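Catering Operations, Unit 3 handout: Portion control and plate choice
By Agnes Hepburn, July

Portion size is set before service, on the recipe card. Each card gives the cooked weight of every item and the plate it goes on. If the plate changes, the card has to be checked again, as the same serving looks smaller on a wider plate and staff tend to add to it.

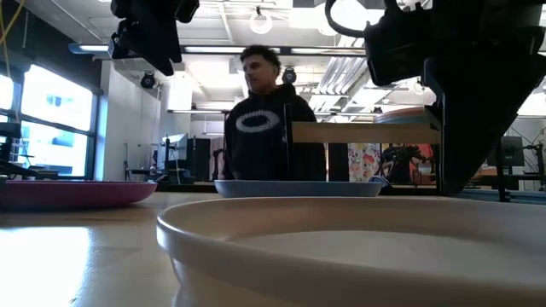

Fig. 1. Cream bowl with pink and blue plates.

Worked costing: a tray of pasta bake weighs 6,400 g cooked. At 400 g a portion it serves 16. If staff serve 533 g, the same tray serves 12 – a quarter of the sales are gone. Weigh the first plate of each service and keep it in sight of whoever is serving.

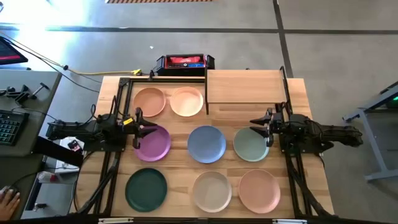 Colour coding helps when a kitchen sends out special diets. Pick one colour for each diet and keep to it on every shift. Choose colours that are far apart: the deep green and the purple plates are easy to tell from each other, but the peach and the off-white could be mixed up in poor light. Write the code on the wall chart and on the recipe card.

For next time: read Drummond, chapter 2, and cost one dish of your own.

Contact: Agnes Hepburn, Catering Office | Back to top
3 shares | 0 comments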